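Boards > Shop Floor > Fixtures and Display

Thread: Getting scuffs off black powder-coated steel

**tinyau_k**
We took over a small housewares shop in October and the fixtures came with it. They're all black metal, and the legs have gray shoe marks and cart rubs up to about knee height. I've tried dish soap and a melamine sponge. The sponge took the marks off one leg but left a shiny patch that looks worse than the scuff did. Is there a way to even that out, or do I have to repaint?

**drokstead_dan**
Don't use the sponge again. It's a fine abrasive, and on a matte coating it polishes. For rubber marks use a plastic eraser first, then a cloth with a little rubbing alcohol. Test it inside a leg where it won't show.

The shiny patch is permanent unless you recoat. You can hide it some by wiping the whole leg with a thin coat of paste wax so the sheen matches.

**Macarena U.**
I'd skip the wax. It holds dust, and on black you will see every bit of it. We waxed a row of stands at the Lu Street store and were wiping them twice a day by the end of the month.

**drokstead_dan**
Depends on the wax and how much you leave on. Mine have gone a year.

**tinyau_k**
Can you both say what kind of table you mean? Mine have square legs and a thick top, with a wood-look panel set in low.

**Macarena U.**
Same general type as these.
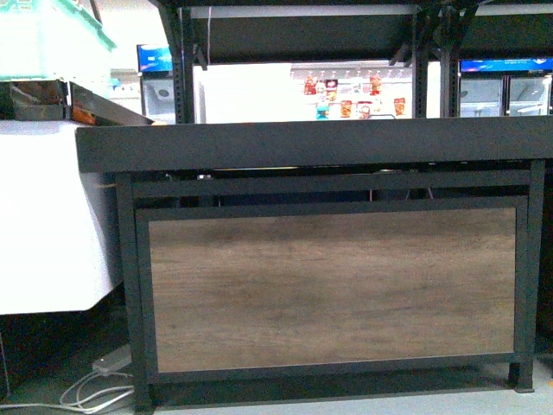
Display table, black frame, wood-grain panel

The panel is a separate problem. Find out what yours is before you put anything on it. If it's a printed finish, alcohol can lift the color. Damp cloth, then a dry one, and leave it at that.

**genivaldo.a**
I did fixture installs for eleven years. A few things.

Real powder coat is tougher than people think. If alcohol takes color off onto the cloth, you don't have powder coat, you have spray paint, probably from a previous owner doing touch-ups. Stop there and plan on repainting.

For repainting, scuff with a gray pad, wipe down, and put on two light coats of satin black. Satin hides more than matte or gloss. Don't do it in the store. The smell stays in fabric goods for days.

Also check the feet. Half the scratches I saw on lower legs came from people dragging tables over a bad floor joint and catching the next fixture along.

**drokstead_dan**
Agree on satin. I don't agree about the gray pad, it's too coarse for thin tube. I go straight to 1000 grit wet and it holds fine.

**genivaldo.a**
1000 grit is for between coats. Paint won't bite on that. I've stripped enough peeling legs to be sure of it.

**drokstead_dan**
We'll have to differ. I did 64 legs that way at the Peresden outlet and had two call-backs.

**tinyau_k**
Alcohol came away clean, so it's powder coat. The eraser took most of the marks off. What about the crossbars and the trays? They have a dull film on them that soap smears around.

**Macarena U.**
That's usually old cleaner that never got rinsed. Warm water with a splash of white vinegar, then plain water, then dry right away so it doesn't spot.

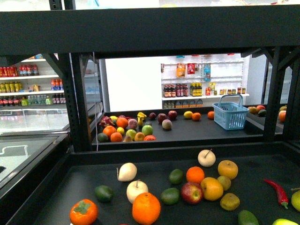 Take everything off before you start on the trays, and do the corners with a soft toothbrush. If you only wipe around the stock you get rings, and then you're doing it over. I do one bay at a time in the morning before we open.

**tinyau_k**
Vinegar worked on the trays. I'll live with the shiny leg and turn that table toward the wall.

3 comments on this thread

**D. Butt:** A quote to recoat one table near me was 265 with pickup. New ones were not much more.

**cy_yip:** Cheap felt pads on the cart corners stopped most of our marks.

**zurusum_store:** Vinegar is fine on coated steel, but keep it off bare chrome and marble.

Related threads
Touch-up pens for black fixtures: any that match?
Leveling feet that keep backing out
Price strip glue on metal shelving
Moving loaded display tables without a jack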